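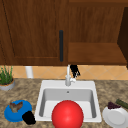

Unit 6 notes -- Ingredient disclosure on household product labels
Instructor: Idun Solberg. Revised 4/15/25.

## 6.1 Terms

A *declared ingredient* is named on the package or on a page the package points to. A *group term* ("fragrance," "surfactant blend") covers two or more substances under one word. Most of this unit deals with group terms.

An *intentionally added* substance is put in for a purpose. A *residual* is left over from making another ingredient. Keep the two apart in your answers; last term's papers mixed them up.

## 6.2 Thresholds

A disclosure threshold is the concentration above which a substance must be named. It is given in parts per million (ppm) or percent by weight.

- 1000 ppm = 0.1%
- 4000 ppm = 0.4%

Concentration is taken in the finished product as sold. For a concentrate, do not use the diluted figure unless the rule says so.

**Worked case.** Brovia sells a floor cleaner containing 2% of a fragrance blend. One substance makes up 5% of the blend.

0.02 x 0.05 = 0.001 = 0.1% = 1000 ppm

Under a rule reading "at or above 1000 ppm" the substance is named. Under "above 1000 ppm" it is not. Read the wording before doing the arithmetic.

## 6.3 Supplier confidentiality

A maker often buys its fragrance from a second firm and may not hold the full formula. In the Bostel case (reader, Harries and Ekström) the supplier gave only a yes/no answer for each listed allergen. That was enough for a label but did not give amounts, so the threshold could not be checked.

Three ways around this were tried -- a signed statement from the supplier, outside lab testing, and full release under contract. Compare their costs using the table in the reader.

## 6.4 For next session

Read Sundqvist on web-only disclosure. Convert 2068 ppm and 3739 ppm to percent and test both against a 0.2% threshold. Lab section questions go to Ronja Isaksson.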